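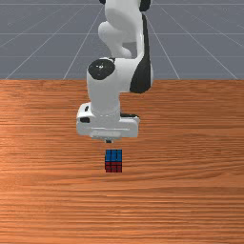 The arm over the puzzle cube in the simulator, gripper pointing straight down.

Workshop tips: cube lifting for the student arm project

These notes are for members of the Vinora robotics club working on the pick-up task for the Clesico schools round. They assume the simulator is installed and the arm model loads without errors. Last revised 2019-05-24.

Setting up the table

Put the tabletop at the height of the real bench before doing anything else. Changing it later shifts every saved position, and the approach heights all have to be entered again.

Leave the floor grid switched on. It costs almost nothing to draw and makes a tilted camera easy to spot.

Start with the cube square to the table edges. Turn it only when the straight case lifts cleanly ten times in a row. The blue top and red front tell you which way round it is, so note the starting faces in the log.

Approach

Move in two stages. Bring the hand over the cube with a clear gap, stop, then lower it in a straight line. A single diagonal move is quicker but tends to clip the top edge of the cube.

Open the fingers before the descent. Opening them on the way down is a common cause of a knocked cube.

Keep the hand vertical. If the wrist will not settle, look for a joint near its limit and choose a different elbow position. Adding wrist corrections one after another hides the fault and makes the file hard to read.

Grip

Close slowly and wait 400 milliseconds before lifting. With a shorter wait the cube slipped in our October trials.

Do not raise the friction value to get a lift to work. The Drasent pads on the bench arm are smoother than the default setting and the result will not carry over. Measure the pads and enter the figure.

If the cube jumps sideways when the fingers touch it, halve the time step. If it still jumps, check that its mass is in kilograms. One group had theirs in grams.

Keeping records

Give each run a number and keep the failures. The Byun log viewer opens files of up to 1061 lines on the club machines; split anything longer at the end of a run.

Save the random seed with each run. Of the 131 runs kept last term, those without a seed could not be repeated and were left out of the report.

Change one setting at a time and write the old value beside the new one.

Before moving to the bench

Halve all speeds. Check the emergency stop with the arm raised and nothing under it. Run the full path once without a cube, then once with a foam block of the same size.

Wipe the finger pads with a dry cloth. Solvent cleaner leaves them slippery until it has fully evaporated.

Bench bookings are for 2 hours and include clearing up.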